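# Zenden abre en Brultancombe una sala de juego con cubos de espuma

10 de julio de 2024

La empresa de material infantil Zenden ha abierto en Brultancombe una sala de juego y prueba en la que los visitantes pueden manejar sus cubos de espuma antes de comprarlos. El local ocupa la planta baja del antiguo almacén Bozkurt, junto al mercado, y la entrada es gratuita para menores de seis años acompañados de un adulto.

La compañía ha invertido 3.058 euros en el acondicionamiento del espacio, según los datos que facilitó en la presentación. El gasto mayor ha sido el de las mesas, de superficie pulida y moteada, parecida al terrazo, que Zenden eligió por la facilidad de limpieza. El suelo original del almacén se ha conservado.

Estíbaliz Zabala, responsable de producto de la firma, explicó que la sala responde a una petición de las escuelas infantiles de la comarca. "Nos compraban por catálogo y después llamaban para preguntar si el bloque grande cabía en la mano de un niño de dos años. Ahora pueden venir y comprobarlo", dijo.

Los cubos se venden en varios tamaños y colores, entre ellos un rosa apagado y un naranja. Son bloques ligeros, sin herrajes ni piezas pequeñas, pensados para apilar, ordenar y clasificar. La empresa los ofrece sueltos o en juegos, y mantiene los mismos precios que en el catálogo de primavera. 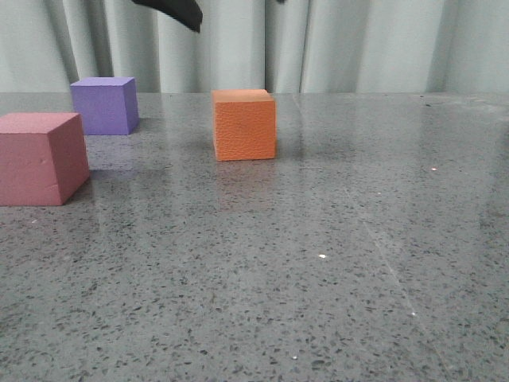
La marca Turden, propiedad de la misma compañía, se encargará de las fundas lavables, que se venden aparte y llegarán a la tienda en agosto. Hasta entonces, Zenden recomienda limpiar la espuma con un paño húmedo y jabón neutro, y dejarla secar al aire, lejos de radiadores. Los bloques no deben meterse en la lavadora.

La sala está dividida en dos zonas. En la primera se juega sobre las mesas, con los bloques pequeños y medianos. La segunda, con colchonetas, queda reservada a las piezas de mayor tamaño y a los niños que todavía gatean. El aforo se ha fijado en 4 familias por turno - cada turno dura tres cuartos de hora - y es necesario reservar en el mostrador o por teléfono. Los grupos escolares tienen un horario propio, de nueve a once de la mañana, y deben avisar con una semana de antelación.

En los primeros días han pasado por el local casi 800 personas, entre familias y grupos de las escuelas de la zona. Zabala señaló que las preguntas más repetidas se refieren a la resistencia de los cantos y a la forma de guardar los cubos. Sobre lo primero, la empresa admite que la espuma se marca si se deja mucho tiempo bajo peso. Para lo segundo aconseja bolsas de malla o cajones abiertos, con las piezas grandes siempre en el fondo.

Zenden ha editado también un cuaderno de actividades para el profesorado, con propuestas de clasificación por color y por tamaño, construcción de torres bajas y juegos de memoria con tres piezas. Se entrega en papel a los centros que visiten la sala y no se venderá en tiendas. Una segunda edición, con actividades para mayores de seis años, está en preparación, aunque la empresa no ha dado fecha.

El Ayuntamiento de Brultancombe, que ha cedido el local por un periodo de dos años, pondrá un aparcamiento para carritos junto a la puerta lateral. El acceso con silla de ruedas se hace por esa misma entrada, mediante una rampa. Las obras de la fachada continúan y obligarán a cerrar el paso desde el mercado durante parte del mes de agosto.

La sala abre por la mañana y por la tarde, con un descanso a mediodía. Los pedidos hechos en el mostrador se pueden recoger en el momento si hay existencias. En caso contrario, se envían desde el almacén central de la empresa, sin coste para los centros educativos.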